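Cahier d'atelier Savel - 21 juillet 2026
Cellule Dema, reprise des essais de trajectoire
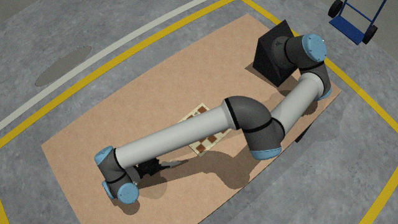

Je reprends mes notes là où je les avais laissées hier soir, avec un café et un peu plus de patience. L'approche basse passe enfin sans alarme au poignet, 33 cycles de suite en simulation, et j'avoue que ça m'a mis de bonne humeur pour la matinée.

J'ai longuement discuté avec les collègues du poste Renari, qui se demandent (et je les comprends !) ce que deviendront leurs journées en septembre. Le chargement à la main, c'est 681 pièces par équipe, et les épaules s'en souviennent. Deux personnes passeraient au réglage et au contrôle - elles sont partantes, mais elles veulent une vraie formation, cinq jours au moins, et pas un classeur posé sur l'établi. Les anciens regrettent surtout de ne plus travailler face à face, on bavardait bien à ce poste.

À faire : revoir la vitesse à la descente, demander à Tzavaras le délai pour les doigts de rechange, et montrer la simulation à l'équipe du soir, qui ne l'a pas encore vue.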